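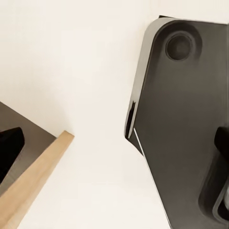

Since the two gripper cells went live, most of the questions on the packing floor have been about who checks what before a shift starts, so the checklist has been rewritten and the comments from the last walk-through are written in under each item. It applies to both cells in the Prornilthorpe building. The operator does the first part, the line lead does the second, and both sign. Look at the fingers before anything else. They are broad dark gray plates with a lighter beveled edge and a round recess near the top, and the black pad is the part that wears first on our cells. The long slot in the face of the finger gets checked too, along its whole length.

Site: Durari, Prornilthorpe building, packing floor
Cells: Solberg 1 and Solberg 2
Walk-through date: 30 Jan 2025
Done by: Zübeyde Güneş (line lead), Şengül Tokgöz (operator, cell 2)
Marks used: OK, Fix, Stop. A Stop means the cell stays locked out until the line lead clears it.

PART A — OPERATOR, BEFORE START

A1. Cell locked out, own lock and tag on the disconnect.
Cell 1: OK. Cell 2: OK.
Comment: Day shift was sharing one lock between two people on cell 1. Each person who reaches inside hangs their own lock. Spare locks are in the gray drawer at the lead's desk.

A2. Gripper fingers: no cracks, no bent corners, no burrs on the beveled edge.
Cell 1: OK. Cell 2: OK.
Comment: Wear gloves and use the flashlight. The step at the lower end of the bevel is part of the shape and does not need to be reported. Report any new nick on either side of it.

A3. Pads: seated flat, not torn, not shiny.
Cell 1: OK. Cell 2: Fix.
Comment (Ş.T.): One pad on cell 2 has a shiny patch near the bottom. It still holds the small trays. I would not run the tall ones with it. Pad ordered from Bavham, and tall trays go to cell 1 until it is changed.

A4. Slot and recess clear of dust and label scraps.
Cell 1: Fix. Cell 2: OK.
Comment: Label backing was stuck in the slot on cell 1. Cleaned during the walk-through. Use the soft brush. No screwdrivers and no compressed air.

A5. Work surface clear. Nothing left in the cell from the last shift.
Cell 1: OK. Cell 2: Fix.
Comment: A tape gun was left inside cell 2. Both shifts have been told.

A6. Gate switch stops the arm when the gate opens. Test at slow speed.
Cell 1: OK. Cell 2: OK.

A7. E-stop buttons pressed and reset one at a time, including the one at the back.
Cell 1: OK. Cell 2: OK.
Comment: The back button on cell 1 is hard to get to with pallets parked next to it. Keep 30 inches clear. Tape for the floor has been requested.

PART B — LINE LEAD, FIRST HOUR

B1. Operator for each cell is named on the board and has been signed off.
Cell 1: OK. Cell 2: OK.
Comment: Only 4 people are signed off at the moment, 2 per shift. When one of them is out, the cell waits or a signed-off person moves over. We do not put someone on it with a quick explanation at the gate.

B2. Grip force matches the sheet for the tray being run.
Cell 1: OK. Cell 2: OK.
Comment: Someone on nights raised the force on cell 2 to stop the drops. The drops were likely the worn pad. Settings are changed by the lead only, and the change goes in the book with initials.

B3. Dropped trays picked up with the cell stopped and the gate open.
Cell 1: OK. Cell 2: Fix.
Comment (Z.G.): I saw a reach under the guard for a tray. I stopped the cell and talked it through with the person. The reason given was that a stop shows up on the rate screen. Stops for pickups are no longer counted against the operator. If the screen still shows it that way, come and get me.

B4. Rotation followed between the cells and the hand-packing bench.
Cell 1: Fix. Cell 2: Fix.
Comment: This one has slipped the most. Before the cells, everybody packed by hand and got sore wrists. Now the operators stand and watch for long stretches and the bench gets all the odd-sized orders, so the bench work is harder per hour than it used to be. Swap every 2 hours, both directions. A rotation sheet is on the board.
Comment (Ş.T.): Swapping is fine with me but the bench people who are not signed off can't swap back. So it is the same few of us going around. More people need the training.
Reply (Z.G.): Agreed. Next training is in April. I have asked for it sooner and do not have an answer yet.

B5. Mats and stools in place at the cells.
Cell 1: OK. Cell 2: Fix.
Comment: The cell 2 stool went to shipping. It needs to come back. Sitting is allowed while the cell runs as long as the front e-stop is within reach.

B6. Handover written, not just spoken.
Cell 1: OK. Cell 2: Fix.
Comment: The shiny pad had been noticed the night before and mentioned at the time clock. It was not in the book. One line is enough: which cell, which part, what you saw.

OPEN ITEMS

Pad for cell 2, Bavham order — Zübeyde
Floor tape at back e-stop, cell 1 — maintenance
Stool back from shipping — Şengül
Rate screen, pickup stops taken out — Zübeyde to confirm with the office
Earlier training date — Zübeyde

No Stop marks on this walk-through. Both cells released to run, cell 2 on small trays only.

Signed: Z. Güneş, Ş. Tokgöz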